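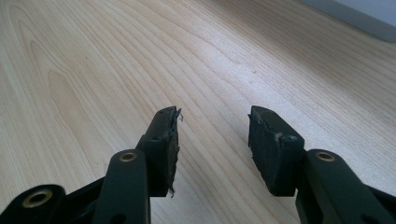

Filonier replied that pads should be bought with the grippers, on the same order, or the first reorder eats the schedule. Agreed. Our June budget had no line for them. It does now.

3 replies 19 likes

Pad condition on a used jaw: edge lifting, face scuffed, shreds at the top. Linkages and brass bushings are staying in the plan at zero replacements. Pads are the consumable.

2 replies 8 likes

Equipment plan, shoe handling station, rev 2. Quotes requested from Broretti and Öberg. Trirnard quotes grippers only as a full kit, so they are out for this round.

1 reply 8 likes

1. Station hardware
Table and two-tier stand: keep. Two hand-held grippers per operator, both cabled. Budget cable as a separate item. Öberg bundles it, Broretti does not, and the totals can't be compared until that is split out.

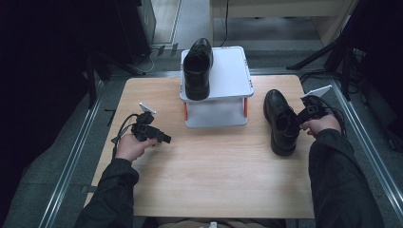
2. Spares
49 pads for the first order. Two complete grippers on the shelf. No spare stands.

4 replies 19 likes

3. Test stock
Dress shoes alone are too narrow a sample. Adding boots: heavier stitching, straps, layered edges. Same table, same grippers, no new fixture money requested.
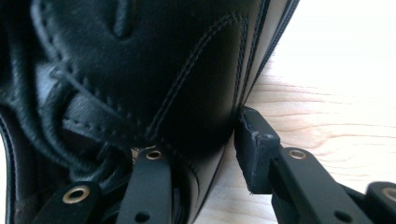 Finger pad against the edge of a black leather boot.

Open item: pad lead time. Öberg says 8 days, Broretti has not answered. If it goes past 19, the first pad order doubles and the second spare gripper comes off the list.

2 shares 8 likes

Rev 3 goes up when both quotes are in. Prices stay out of the thread until then.

0 replies 2 likes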